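Chapter 2
Pattern Repeat and Match in Wall Coverings

2.1 Scope of the chapter

Chapter 1 dealt with substrates, primers and the moisture limits that apply before hanging begins. The present chapter deals with the printed surface itself: how a pattern is laid out on the roll, how the repeat governs the cutting list, and how the estimator converts wall dimensions into a roll count. Adhesives are left to Chapter 3. Students who have not completed the measuring exercises in the previous chapter should do so first, as the worked problems below assume that drop heights have already been taken at both ends of each wall.

2.2 Terms

The repeat is the vertical distance between one point in a design and the next identical point on the same length. It is normally printed on the roll label in centimetres. A drop is a single length of paper hung from ceiling line to skirting. The match describes the relationship between the edges of adjoining drops, and three types are in common use.

In a straight match, the same part of the design falls at the same height on every drop. In a half-drop match, each drop is displaced by half the repeat relative to its neighbour, so that alternate drops are identical. In a random match, also called free match, no alignment is needed; vertical stripes, grasscloths and most plain textures fall into this group.

The label symbols for these conditions are widely understood in the trade, but older stock may carry none. Where a label is missing, unroll at least two full repeats on the pasting table and establish the match by laying the edges of two rolls together.

2.3 Effect of the repeat on yield

Waste rises with the length of the repeat. The cut length of a drop in a straight match is the wall height plus trimming allowance, rounded up to the next whole multiple of the repeat. A wall of 2400 mm with 100 mm of trimming allowance needs 2500 mm of paper. With a repeat of 530 mm, the cut length becomes five repeats, or 2650 mm, and 150 mm is lost on each drop. With a repeat of 640 mm, the cut length is four repeats, or 2560 mm, and the loss falls to 60 mm. A larger repeat may therefore waste less than a smaller one on a particular wall, and the calculation must be done for each job.

Half-drop designs are best cut from two rolls at once, one supplying the odd-numbered drops and the other the even. Charvát (Igor Charvát, Estimating for Decorative Trades) gives a table of losses for this method, reproduced in the appendix. His figures for the Celum and Varghese ranges assume that offcuts longer than one repeat are kept for use above doors and below windows.

2.4 Batch and shade

Every roll on a wall should carry the same batch number. Colour variation between batches is most evident in mid-toned grounds and metallic inks. In the Stisamport case study at the end of this chapter, a contractor hung 19 rolls in a corridor before a shade difference was reported, and the full length had to be stripped. Batch numbers are to be recorded on the job sheet before any wrapping is discarded.

2.5 Large-scale designs and corners

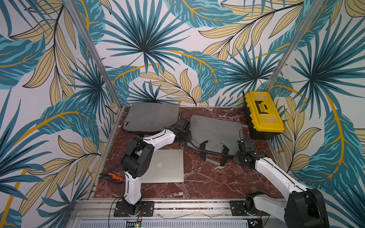
Large botanical designs place particular demands on the setting out. A motif that spans most of the roll width is easily recognised, and the eye will find a misalignment of a few millimetres where it would pass over the same error in a small geometric. The difficulty increases when one print is carried across more than one wall, as with the teal and khaki palm fronds on the back and side walls here, where the thin black outlines and curving mustard-yellow stems leave little tolerance for error. The usual practice is to centre a principal motif on the wall first seen on entry and to work outward from it in both directions, so that the unavoidable mismatch is pushed to the least conspicuous corner.

Paper is not taken around an internal corner in one piece. The drop is split so that a narrow margin turns onto the second wall, and the remainder is hung to a fresh plumb line, lapping the margin. Some of the design is lost in the lap. On vinyl-faced papers the lap requires a dedicated overlap adhesive, such as Pumis 561, the application of which is covered in Chapter 3.

2.6 Preparing the cutting list

The cutting list sets out each drop in hanging order, with its number, cut length, roll of origin and starting point in the repeat. Part drops over openings are listed separately and keyed to the wall elevation. Begin the list only when the position of the first drop has been fixed on the drawing.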